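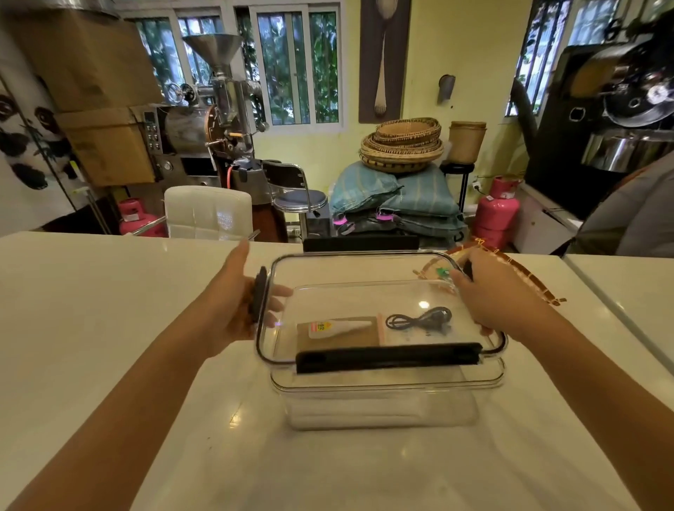
Clip-lid boxes for keeping small coffee bar things, does the lid really stay closed?

Asked by thampi_beans, 09/08/2007

Hello to all. I have a small roasting room with a counter where people can sit and taste. Under the counter I keep clear plastic boxes with clips, the kind where the lid is separate and you press the clips down on the sides. I use them for cables, labels, tubes of food grease, sample packets in kraft paper, spare gaskets and so on. I have 7 of them now and I want to buy more, but I have two problems.

First, one clip always jumps up when I close the opposite one. I press left, the right one opens. I press right, the left one opens. Sometimes I do this three or four times before it holds. Is it a bad box or am I doing it wrongly?

Second, I would like to keep some paper packets of green coffee samples in the same box as the cables, to save space on the shelf. My wife says the coffee will take the smell of the plastic from the cable. Is she right? The packets are closed only by folding.

The boxes are of the Garnent make, bought in July. I paid 336 for the set and I do not want to throw them away.

Thank you in advance for any advice.

3 answers

Answer from Iddrisu Agbeko
Marked as helpful by the person who asked

I had the same trouble with the clips and it took me some time to understand it. You should close both ends together. Put one hand on each end of the lid, with the fingers flat on the plastic, and push the lid down first until you feel that it sits in its groove all the way round. Only after this you press the clips, both in the same moment. If you press one clip while the lid is still a little high on the other side, the lid tilts and the second clip has nothing to catch.

Please check also these points:

Is something inside too high? A coiled cable likes to spring up, and it can lift the lid by a few millimetres. Put it in a small bag and press the air out, or tie it with a twist of wire.

Is the lid turned the right way? On my boxes the two ends look the same but they are not quite the same. I put a dot of nail varnish on one end of the lid and on the same end of the box — now I don't have to try both ways.

Is there dust in the groove? In a roasting room there is always chaff, and it goes everywhere. I wipe the groove with a dry brush. A wet cloth makes the chaff stick.

If the clip has become white at the place where it bends, it is tired and will break soon. You can sometimes buy only the clips. I ordered 88 of them once by mistake, when I wanted 8, so I am not in danger of running out.

About the coffee, your wife is right. Green coffee takes smells quite easily, and kraft paper folded by hand does not stop anything. New cables smell strongly when they are warm. If you must use one box, put the samples in a glass jar inside the box. Better is a box only for coffee, and far from the roaster. Grease should not be with the coffee either, even with the cap screwed on.

Answer from dedis_kitchen

Just buy jars. I never liked those clip boxes, they crack if you carry them by the lid. We had Rerov ones and they were the same.

Answer from m_oldharbour

I agree with the first answer but I want to add something about labels. You write that you keep labels in the box. If they are the sticky kind, do not leave them near the roaster, the glue becomes soft and they stick to each other in one block. I lost a full roll like this. Mine are now in a drawer on the other side of the room.

Also I write on a piece of tape what is in each box, even when the box is clear. From the side you see only a cable and some paper, and all boxes look the same when they are stacked.

For the clips, a little candle wax on the inside edge can help when they are stiff. Not oil, it collects dust.

Comment from thampi_beans

Thank you very much to all. I tried with two hands together and now five boxes close at the first time. The other two have a clip which is white at the bend, as Iddrisu wrote, so I will look for spare ones. The coffee is moved to its own box and my wife is satisfied. Iddrisu — if you wish to sell a few of your clips, please write to me, but first I must measure if they are the same size.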